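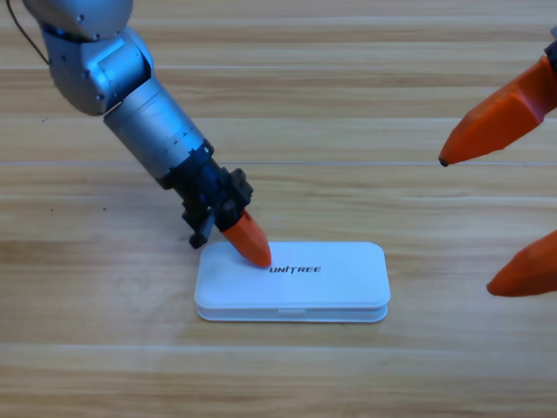
Keeping a Hard Pencil Case in Order

A hard plastic pencil case lasts for years if it closes without being forced. Most of the ones that get thrown out have a cracked hinge or a clasp that won't catch, and both usually come from the same habit: too much inside, and somebody leaning on the lid.

These tips are for the flat box kind with a hinged lid. Soft zip pouches need different care and have their own page.

Before you start

Clear a piece of table about twice the size of the case. The whole job takes 20 minutes the first time and a lot less after that. You will need:

A damp cloth and a dry one
A drop of dish soap
Cotton swabs for the corners
A scrap of paper for testing pens
A pencil sharpener

Empty it completely

Take everything out and lay it beside the case. Don't try to sort while things are still inside. Pull the cap off each marker and draw a line on the scrap paper. If the line is faint, stand the marker tip down in a cup overnight and try again in the morning. If it is still faint, throw it out.

Twist up the glue stick and look at it. A dry skin on top can be sliced off with a butter knife. If the glue has shrunk away from the sides of the tube, it won't last much longer and you may as well replace it now.

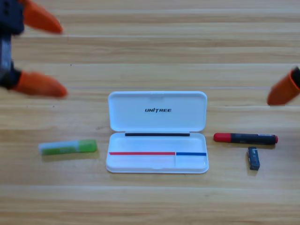

Wipe the inside of the tray before anything goes back. Pencil dust collects along the edges and in the corners by the hinge, and it ends up on everything else. Use the soapy cloth first, then a swab for the corners, then the dry cloth. Leave the lid open for 30 minutes so the hinge dries out.

For ink stains on white plastic, a little rubbing alcohol on a swab works on most ballpoint. Keep it away from any lettering on the lid, which can come off along with the stain. Old permanent marker may not come out at all. We tried toothpaste and it dulled the surface.

Putting things back

Long things go in first. Lay pens, pencils and markers flat along the length of the tray, caps all facing the same way. Don't cross them. Two crossed pens take up as much height as a third one, and that is often what keeps the lid from shutting.

If the tray has a divider, keep the short section for small items such as erasers, spare caps and the sharpener. Empty the sharpener before it goes in. 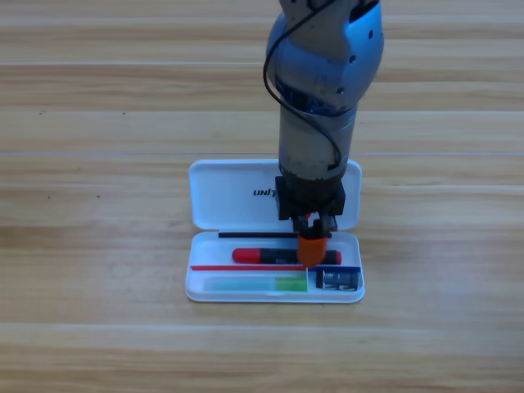 Glue sticks are the thickest thing most people carry. Check that yours lies below the rim with the lid down. If it doesn't, buy the smaller size or keep it in the bag pocket. The same goes for chunky highlighters.

Close the lid with one finger. If it needs more than that, open it and take something out. Press near the clasp when you shut it and not at the corners, where the plastic is more likely to bow.

How often

Once a month is plenty for a school case. In our house it gets done on Thursday evening when the bags are being packed anyway, and only if the case rattles or won't close.

Reader tip

Eun-ji Hyun wrote in to say she lines the tray with a strip of felt cut slightly short at both ends. It keeps pencils from sliding and the leads from breaking, and it can be washed by hand. Craft felt is fine. Don't glue it down.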